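Support > Dining guide > Listings and menus > Tickets

We use cookies to remember your search settings and to count visits. Accept all | Manage settings

Takeaway menus missing or showing old prices after spreadsheet import

Status: Solved, one item open
Product: Hisetti listings, guide edition
Site: Ellthorpe Eating Out
Raised by: Yiğit Öztürkmen
Opened: 19 Apr 2020

Original report

We publish a local restaurant guide on Hisetti. Most of the places listed have stopped table service and now offer collection or delivery only, so the whole guide is being redone with takeaway menus. I prepared the menus in a spreadsheet and imported them through Listings > Import.

The import finishes with a green message and no errors. Afterwards:

— Some listings show the new takeaway menu correctly.
— Some show no menu at all. The Menu tab is there but empty.
— Kaplan shows the new dishes with the old dine-in prices.

Readers filtering by "Open for collection" also do not see the listings with an empty menu. This matters more to us than the prices. A restaurant that does not come up under that filter gets no calls.

What I have tried already: repeated the import, cleared the site cache, different browser, logged out and in again. No change.
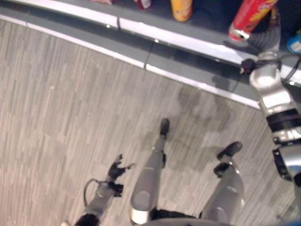
Shelf base and floor.

Reply from support

Thank you for the report. Please send the following:

— The spreadsheet exactly as imported, without re-saving it.
— The import log (Listings > Import > History > Download log). The green message only confirms that the file was read. Skipped rows appear in the log.
— Whether the Zomine ordering add-on is switched on for the affected listings.

Please do not run the import again for now. Repeated imports leave duplicate menu records which then have to be removed by hand.

Reply from Yiğit Öztürkmen

Spreadsheet and log attached. Zomine is switched on for Kaplan. It is off for the listings with empty menus.

The log says "row accepted, menu deferred" against every listing that comes up empty. I could not find "deferred" in the help pages.

Support notes

"Menu deferred" means the menu was stored but not published. The importer defers a menu when it has more than 50 dishes, and publishes it during the nightly job. The nightly job had not completed on this site. It stopped each night at the same listing, and everything queued after that listing stayed deferred.

The listing in question is a fish and chip shop. Its menu has a section heading with no dishes under it ("Specials, ask at the counter"). The job treats an empty section as a fault and halts. It should skip the section and carry on. Logged as a defect.

Steps given to the customer:

1. Open the listing, go to Menu > Sections, and either delete the empty section or add one dish to it.
2. Go to Tools > Scheduled jobs and run "Publish deferred menus" by hand.
3. Check the job report. It should end with "completed", not "stopped".

Reply from Yiğit Öztürkmen

Moved the "ask at the counter" text into the description field and deleted the section. Ran the job by hand. It stopped again, further down the list, at the bakery.

Same cause? The bakery has no empty section that I can see.

Support notes

Similar cause, different form. The bakery has a section whose only dish has no name, just a price. It is hidden on the edit screen but is present in the spreadsheet as a blank cell followed by a figure. Filter the Dish column for blanks before importing and remove those rows.

Customer removed the row and ran the job again. Report ends with "completed". All deferred menus are now published.

Collection filter

The filter reads a flag on the published menu, not on the listing. A listing with no published menu is therefore left out even when "Open for collection" is ticked on its main page. With the menus published, the filter returns them as expected. The search index needed one manual rebuild (Tools > Search > Rebuild). Customer confirms the results page is correct.

If a restaurant offers collection but has not sent in a menu, the workaround is to add a short placeholder menu containing a single dish line such as "Please ring for today's menu" and a price of zero. Tick "Hide price" on that line or it will display as free. 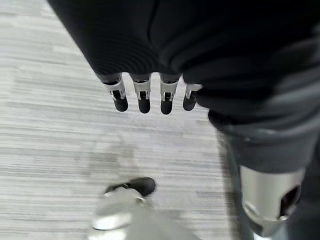
Black fabric, with four fingers below the hem.

Kaplan prices

Separate fault. When Zomine is on, prices come from Zomine and the spreadsheet price column is ignored. Dish names and descriptions still come from the spreadsheet. This explains new dishes beside old prices: the importer matched them by dish code, and the codes had been reused from the dine-in menu.

There are 2 ways round it:

— Update the prices in Zomine and press "Fetch now" on the listing.
— Set "Price source" on the listing to "Guide". Zomine ordering will still work, but the basket will use the Zomine price, so the two can differ.

We advised the first. The second is acceptable only where the ordering button is hidden.

Reply from Yiğit Öztürkmen

Did the first. The owner had not changed anything in Zomine and did not know he had to. He has now done it. Lamb shish, mixed grill and the lentil soup all show the right price. The set menu for two is still wrong.

Support notes

Set menus are held in Zomine as offers, not dishes, and "Fetch now" does not pick up offers. Offers are fetched when the listing is saved. Open the listing, change nothing, and press Save.

Reply from Yiğit Öztürkmen

Saved it, and the set menu is right now. I would suggest a line about this on the help page, under the Fetch button if possible.

One more thing while the ticket is open. The menus for the Indian restaurants print badly. The PDF puts the allergen letters on a separate page from the dishes. Some of our readers print the menu and keep it by the phone, so it does get used.

Support notes

Reproduced. The PDF layout breaks the page before the allergen key when a menu runs past 3 columns. There is no setting for this at present. Temporary measure: under Print options, set "Allergens" to "After each dish". The letters then stay with the dish and the key is repeated at the foot of each page. The output is longer.

Summary

— Empty menus: nightly job halted by an empty section and an unnamed dish. Data corrected, job run by hand.
— Collection filter: resolved by publishing the menus and rebuilding the index.
— Kaplan prices: price source was Zomine. Prices updated there and fetched, listing saved for the set menu.
— Printed allergens: open. Passed to development, fix planned for the August release.

Help page for the Fetch button has been amended. Ticket will stay open for the print item only. Please raise anything else as a new ticket.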